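Category: Datasets / Pet Supplies / Dog Gear

# Trotora Harness Fit Records

Sizing and return records for the Trotora walking harness, put together by Paloma Ostrowski and Vaughn Kincaid. Released 5/1/18.

## What's in it

The main file, `fits.csv`, has 1327 rows. Each row is one harness sent to one dog. The dogs came from 192 households that signed up through the Kascombe store page. Most rows have a neck and chest measurement taken by the owner with a soft tape. Chest is measured at the widest point, just behind the front legs.

## Columns

- `dog_id` — number only, no names
- `neck_in`, `chest_in` — inches
- `weight_lb` — as reported by the owner
- `size_sent` — one of 6 sizes, XXS to XL
- `kept` — yes, no, or swapped
- `note` — free text, lightly edited for spelling

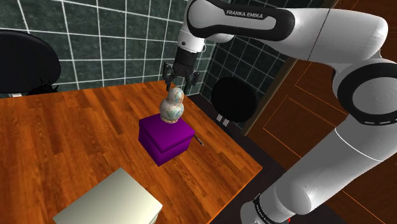

*Simulated Franka Emika arm with its gripper open over a small figurine.*

## Known problems

Long-haired breeds tend to measure large. Owners were asked to pull the tape snug, but many didn't, and we left those numbers alone. Weights over 100 pounds were checked by email. Puppies under five months are left out.

The chest strap was redesigned in December. Rows from before the change have `old` in the `note` column. Don't mix the two if you are looking at strap length. The old strap ran short in M and L.

## Loading

The file is comma-separated, UTF-8, with a header row. Blank cells mean the owner skipped the question. A swapped harness gets a second row with the same `dog_id`.

## Contact

Send corrections to Vaughn Kincaid and include the `dog_id`.

Related items

- Vikeo Reflective Collar Wear Log
- Kapoor Leash Clip Pull Tests
- Kascombe Dog Boot Size Chart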